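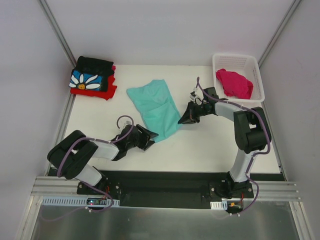

Faisal Mirani wrote in to say that my last page on dishcloths was fine as far as it went, but it went nowhere near the smell, and the smell was why he had come. His cloths leave the washing machine clean and turn sour again by lunch. He wanted to know whether he should buy better cloths or move.

Stay put, Faisal. Try these first.

Stop using fabric softener on anything meant to soak up water. It coats the fibers, and a coated cloth pushes a spill around the counter like a bored teenager with a broom. Towels too.

Strip what you already own. Put the cloths in your biggest pot, cover with water, add a spoonful of washing soda and simmer for 30 minutes. Open a window. The water will go the color of weak tea and you will think less of yourself for a day or so. Rinse twice, then run them through a normal wash with half your usual detergent. Cotton only - microfiber hates being boiled, and anything with a printed rooster on it will come out with a faint rumor of a rooster.

Dry them flat or hung by one edge. A cloth wadded over the faucet stays damp in the middle all night, and the middle is where the trouble starts. I screwed a short rail inside the door under the sink in January and felt smug until I noticed that the cupboard has no air in it. The rail is now on the wall by the back door, and there are four extra holes in the cupboard.

Keep more cloths than seems reasonable. I have 13 in rotation and change them every evening after the dishes. Used ones go over the side of a bucket until wash day, never into the hamper with the gym socks.

Raw chicken gets a paper towel. I know, I know.

If the smell survives all this, check the machine. Pull back the rubber seal on a front-loader and wipe out whatever is living there, then clean the filter, which is behind the little door you have been ignoring since you moved in. Put a tray down first. Run the hottest empty cycle it has and leave the door open afterward.

Next month: cutting boards, and the reader in Kemeys who oils hers with bacon fat.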